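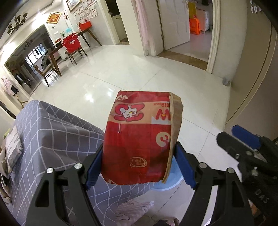 *Paper bag, red and tan, print upside down.*

**29/04/2023: lead scoring, Kiani account, second pass**

Picked up from where the first pass stopped. Open question was why the score in Sikel keeps ranking old webinar contacts above people who have asked for a quote. Noman Hayat pulled the export again after the field mapping fix, so anything computed from the earlier export should be thrown out, including my own table on the shared drive.

Export has 106 contacts with a score above the handoff line. I read all of them by hand against the activity log. Slow but I don't trust the summary view.

### What the log shows

- 18 of them reached the line on email opens alone. No click, no form, no reply. Most are on corporate domains where the mail filter loads images on arrival, so the open is recorded at the same second as delivery.
- Webinar registration and webinar attendance both add points. Attendance can't happen without registration, so one event is paid twice.
- Points don't decay. A contact who was active in November and silent ever since still holds the full score.
- Quote requests come in through the Aretti form and land in a free text field. The scoring rule reads the dropdown. If the dropdown is left blank the request adds nothing.

The last one explains the ranking complaint from sales. The opens problem explains the volume complaint. They are separate faults and should be fixed and checked separately, otherwise we won't know which change moved what.

### Changes made in the test workspace

1. Opens set to zero points. Kept as a logged activity so the timeline still shows them.
2. Registration points removed, attendance points left alone.
3. Added a rule on the Aretti form: any submission from the quote page adds the full quote value, whatever the dropdown says.
4. Decay turned on, stepping down monthly from last click, reply or form. Opens don't reset the clock.

Ran 1 and 2 together since both only remove points. Then 3. Then 4. Saved a copy of the list after each run; the copies are in the Kiani folder under "scoring, second pass."

Results so far. After 1 and 2 the open-only contacts drop below the line, all of them, as expected. After 3 the quote contacts move to the top of the list, apart from a pair discussed below. After 4 the list gets shorter again, but I haven't checked who left. Could be fine. Could also be dropping the slow buyers, and Kiani sells to plants that take a long time to sign anything.

### Exceptions

2 quote contacts did not move after change 3. Both have duplicate records with different spellings of the company name. The form submission is attached to one record and the rest of the history to the other. Merging in the test workspace fixed the score. Not merging in live until Sadia Ghumman confirms which record sales has been working from, as the merge keeps only one owner and can't be undone.

Also found a contact from Zokov in the list, so one of our own test submissions. Added our domain to the exclusion list. It was on the old exclusion list and must have been dropped when the workspace was moved.

### Discussion with Sadia

Sadia's view is that the handoff line should go up instead of the rules being changed, because sales already knows how to read the current numbers. I ran it her way as a check. Raising the line cuts the volume but keeps the order, so quote requests with a blank dropdown are still buried. She agreed after seeing the sorted list, with the condition that the new rules go out with a short note for the reps. She also wants the score hidden in the rep view and replaced with a plain reason ("asked for a quote," "clicked pricing page"). I like that. It needs a calculated field and I'm not sure our plan level in Sikel allows one on contact records. Noman to check.

She raised something I hadn't considered: reps mark a lead "not ready" when they haven't called yet, to clear the overdue flag. If so the rejection rate we reported to Kiani is partly a record of workload. I can't separate the two from the export. Would need call logs matched to status changes. Leaving the rejection rate out of the next report until that's done.

### Weights

Left the click and pricing page weights as they were. There is no basis for the current values that I can find; the setup document just lists them. Tempting to fit them against closed deals, but the closed set is too small and most of it came through referrals that were never scored. Any fit would describe the referrals.

### To do

- [ ] Compare list before and after decay, name by name. Flag anyone with an open proposal.
- [ ] Noman: calculated field, plus whether the form can make the dropdown required without breaking the embedded version
- [ ] Sadia: owner of the duplicate records
- [ ] Write the note for reps. Under a page. Leave out the point values.
- [ ] Correct the setup document so it matches the rules as they are
- [ ] Ask Kiani how long a normal sale takes by product line, then revisit the decay step

Live workspace is unchanged as of tonight apart from the domain exclusion. Please don't copy the test rules over until the decay comparison is in this notebook.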